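Casein paint, second batch, Edus recipe. Soaked 200 g of curd overnight and added the lime paste in the morning. Too stiff to brush, so I let it down with 172 ml of water and strained it.
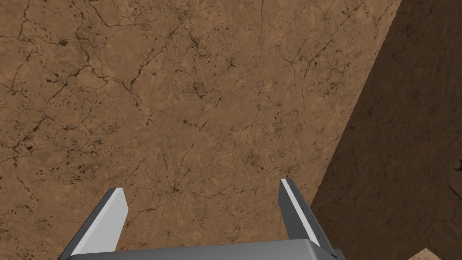
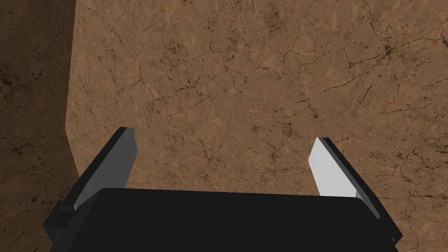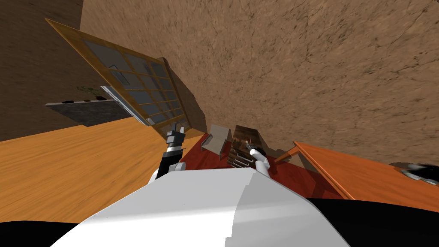
Wallolness, Jul 7, 2026

Two coats on the Holmgren boards, sanded between with 800 grit. The first coat chalks when rubbed with a thumb. The April batch did the same until I cut the pigment. Celusum ocher still clumps if it goes in dry, so wet it to a paste first.

To do: try half the lime. Label the jars. Leftover paint smells by the second day, throw it out.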